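Ticket 223 - Velon sleep & calm app - night reminders
Opened 7 June 2020
Raised by: Sun-ja Do
Handled by: Hideaki Hoshino
Status: open, waiting on user

User says the wind-down reminder goes off at 3 am instead of bedtime. Wakes her, heart racing, then can't settle. Was using the breathing track for night-time anxiety so this is the oposite of help. Wants it fixed or her account closed.

First look
Phone clock fine. Time zone in profile set to Perth, she's in Hobart. Changed it, asked her to log out and back in.

Reply from Sun-ja
Still happening. Also the breathing track stops after 13 breaths and jumps to the mood check. Says the mood check makes her feel worse when she's already wound up, can it be turned off.

Second look
Mood check: yes, Settings > Evening > Check-in > Off. Sent her the steps.
Track cutting out: same as the Wallin headphones thing, app thinks they've been unplugged. Told her to try the phone speaker for a couple nights, low volume.
Reminder: there are two. Old one left over from the Trosesness trial program, never cleared when she moved to the paid plan. Can't see it from her side. Deleted it from ours. 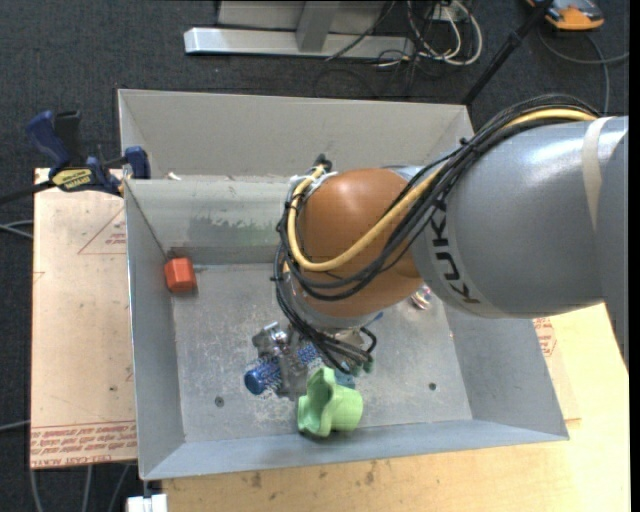
Left to do
- check if other Trosesness people have the leftover reminder, list has some 158 names on it
- ask Cliltitz if the headphone fix is going in before August or not
- refund one month, she asked nicely and fair enough

Note for whoever picks this up: she mentioned she's stopped sleeping properly and is dreading bedtime. I'm not a counsellor, sent the standard page with the GP and crisis line info and said please talk to her doctor if it keeps up. Don't just close this on the timer. Give her a call first, afternoons are best, she doesnt pick up before lunch.

Hideaki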